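Okitance Members' Forum
Section: Automation in the home and workshop
Topic: Are two-armed machines ready for routine chores?
Page 1 of 1

workshop_secretary
Posted May 2023

Members are invited to give their views on the following matter. Our section has been asked whether the association should advise small workshops and private households to set money aside for a two-armed bench machine. The work in question is modest: clearing a table, sorting small parts into trays, folding towels, emptying a dishwasher. Contributors are asked to keep to what they have observed themselves and to leave price forecasts to the separate topic.

Ulura_bench
Member

I submit the following from our own shop. We ran a bench machine on parts sorting for most of the winter. Over 1000 attempts at picking up a single fitting and placing it in the correct tray, 297 required a person to step in. The usual cause was a fitting lying flat against the table, where the fingers closed above it or pushed it away. A new starter would be expected to do better than this by the end of the first morning. In our view the machine is not yet suitable for paid work without a person beside it.

northgate_fitter
Member

I must disagree in part with the previous contributor. The figure quoted covers every type of fitting together. Were the flat pieces taken out and fed from an angled tray, as is normal practice on any packing line, the result would look quite different. Workshops have always arranged the bench to suit the tool.

Ulura_bench
Member

The point is accepted as far as workshops are concerned. It does not help the household. A family will not put its teaspoons in an angled tray before the machine can clear them.

Vola_housing
Member

I write on behalf of a supported housing scheme. Our tenants do not need speed. A machine that took 40 minutes to clear a breakfast table would still be welcome if it could be left alone to do so and did not drop the crockery. We have looked at two demonstrations and were satisfied on neither point. Towels were folded well. Cups were handled well when they stood apart and badly when they stood close together.

northgate_fitter
Member

May I ask whether the cups were the tenants' own or supplied by the demonstrator? The difference matters a good deal.

Vola_housing
Member

They were supplied. I agree that this weakens the evidence in either direction.

Ates_repairs
Member

Our interest at Ateş is in small repair work, and we take a more hopeful view than either of the members above. The hard part for us has been the moment when two small items lie side by side and only one is wanted. A hand sorts this out by touch. A gripper with pointed fingers has to come down in the right place, with the fingers open wide enough for the piece and not so wide that they catch its neighbour. 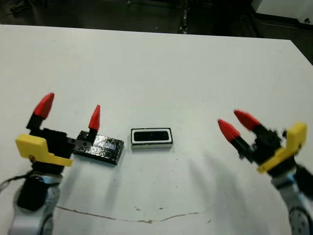
We therefore changed our procedure in two respects. Items are now set down with more space between them, and the second arm is held back until the first has finished its lift. Both changes cost time. Neither would be acceptable on a line turning out 2000 units a shift, but for a repair bench the delay is of little importance. I would ask the section to record that the answer depends on the chore, and that a single recommendation for all members would be of limited use.

Ulura_bench
Member

I have no objection to that wording, provided it also states that a person should remain within reach of the stop button.

northgate_fitter
Member

I would object. A requirement of that kind removes the whole benefit for a one-person shop. Let it say "in the building".

workshop_secretary

Both forms of words have been noted and will be put to the section in June. The topic remains open. Members with results from kitchens or laundries are particularly asked to post them, stating the number of attempts and how often a person had to step in.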